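Drawing for Interiors - Session 4 notes
Elikem Bawa, 04/10/2022

Plan, section, elevation. Carrying on from last time, so plan first.

Plan = horizontal cut through the room, looking down. We cut at a bit above waist height so the windows show. Anything cut through gets a heavy line. Anything below the cut gets a thin one. Anything above (beams, wall cupboards) is dashed - people keep forgetting the dashes.

Scale. 1:50 for a single room, 1:100 for a whole floor. Write it on the sheet AND draw a scale bar, the sheet may get photocopied at the wrong size. Two of the Seltham House sets came in with no scale at all. Can't mark those properly.

Wall thickness: measure it. Don't guess from the door lining. The back wall at Seltham is 346 thick, the partition is 100. Draw them both the same and the room next door ends up in the wrong place. All dimensions in millimetres, no units after the number.

Parallel views (plan, axonometric) keep lengths measureable. Perspective doesn't, things further off get smaller. Fine for showing a client, useless for the joiner.
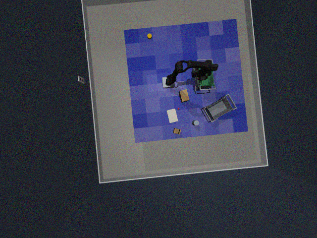

Room from high up, then an arm over a basket.

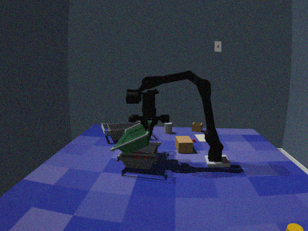 Axonometric - turn the plan on the sheet, 45/45 or 30/60, then take the heights straight up at the same scale. No vanishing points. Leave the ceiling off. If the front walls hide too much, cut them down low or draw them as outline only.

Section next. Mark the cut on the plan with arrows showing which way you are looking, A-A, B-B. Take it through the stairs or a window if you can, a section through blank wall tells us very little. Floor build-up on the Dankwa Street job is 293 overall, drawing is in the handout folder.

Reading: Bestard, chapter on projections, skip the bit on shadows for now.

For next time
- plan of your own kitchen, 1:50, pencil
- one section, same scale, cut line marked on the plan
- axonometric if theres time

Ask Elikem Ametepe for tracing paper, A3 only, the A2 has run out.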